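Gondum: view selection in simulated rooms

Uwe Rieger and Rainer Baumgart tested whether a policy trained on tilted views transfers between room layouts. The set holds 122 simulated episodes, 95 of them used for training. 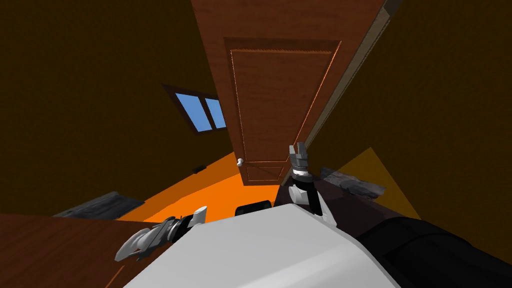
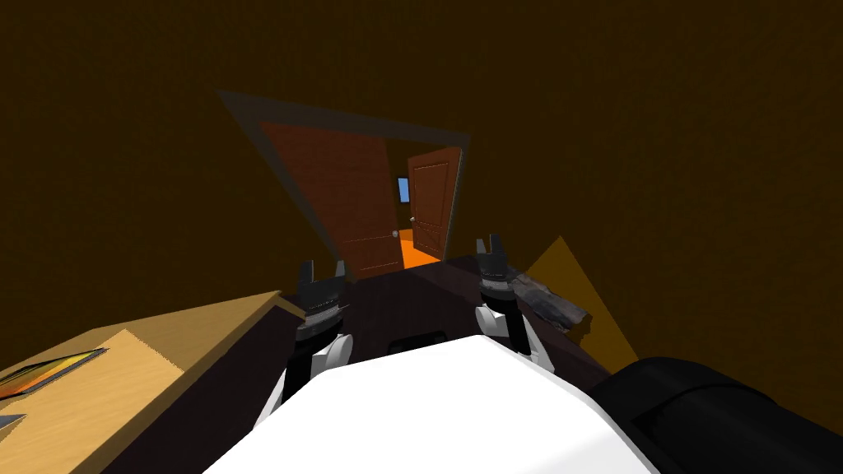
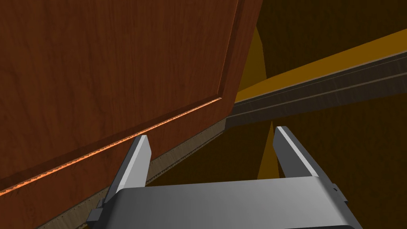

Rendered views, gripper fingers visible.

How was the camera tilt chosen?
It was drawn at random for each episode and then held fixed until the episode ended.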